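Gurthorpe Riders Forum > Club Racing > Junior Solos

Thread: 250 to 500 for the last three rounds?

slideways_77
Aug 10, 2022

My daughter is 15 and has ridden a 250 for two seasons at Gurthorpe. The club has said she can move to the 500 class for the last three meetings if her licence upgrade comes through. She's keen. I'm in two minds.

She averaged mid-pack in March and has been making finals since. Starts are still her weak point. We'd be buying a used bike, and there's a Vieira rolling chassis for sale near us with a fresh clutch and no engine. Would you do it now or wait for next season?

turn3_marshal

Wait. Three meetings isn't enough to learn a bike, and the track is at its roughest by then. I've flagged there for years and the end of season ruts on the exit of turn three catch adults out.

methanol_mike

Disagree. Three meetings with nothing riding on them is the best time to do it. If she waits she'll be learning the bike while everyone else is chasing points. My young bloke moved up late in the season and spent the whole break knowing what he needed to work on.

The thing to sort out is practice. If you can't get her to at least two practice days first, then I'd agree with turn3.

slideways_77

There's one practice day we can definitely get to. The second one clashes with a family wedding.

Also forgot to say she weighs 42 kilos, which is part of what worries me.

turn3_marshal

That changes it for me even more. At 42 kilos she'll have trouble getting it to hook up out of the gate, and when it does grip it will lift. You said starts are her weak point already.

ironshoe

Light riders do all right if the gearing suits them. Go taller on the gearing, move her forward on the seat and tell her to feed the clutch. The throttle can stay where it is. We had a girl at our track not much heavier than that and she was beating blokes by the end of her first year.

I'd be more careful about the chassis. The older Vieira frames crack under the engine plate. Take the paint off around the lugs and have a proper look before any money changes hands.

methanol_mike

Second that on the Vieira. I had two and both cracked in the same place - left side, just behind the lower mount. Weldable, but it should come off the price.

loosefill

What's he asking for it?

slideways_77

2,200 with two back wheels and a box of sprockets.

loosefill

Too much without an engine. Tallis had complete bikes on the second-hand list last month for not a lot more. Their engines come with a service sheet too, so you know how many meetings they've done.

ironshoe

Tallis are fine but they're slow. I waited 13 weeks for a rebuild from them and missed half a season. If you buy from them, find someone local to do the servicing.

methanol_mike

13 weeks is a long time but that was when they'd moved premises, wasn't it? Mine was back in three.

ironshoe

No, it was well after the move. Might have been bad luck. I still wouldn't send one in mid season.

slideways_77

Thanks all. Spoke to the club tonight. They'll let her do the practice day on a club bike before we commit to anything, so we'll see how she goes with that and leave the Vieira alone for now. If she isn't comfortable she'll finish the year on the 250.

turn3_marshal

Good plan. Get her to do some starts on her own first, before they put four on the tapes. And check the steel shoe fits over whatever boots she's wearing, the club ones come up big.

loosefill

Does anyone know if the Lesonia round is still on? The calendar has it but the entry form link is dead.

methanol_mike

Still on as far as I know. Email the club, the link has been broken since they changed the site.
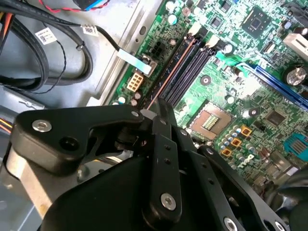
Related threads in Junior Solos

Clutch plates for a light rider, steel or alloy?
Lesonia track walk and pit parking
Second-hand kevlars, youth sizes wanted
Licence upgrade paperwork, how long is it taking?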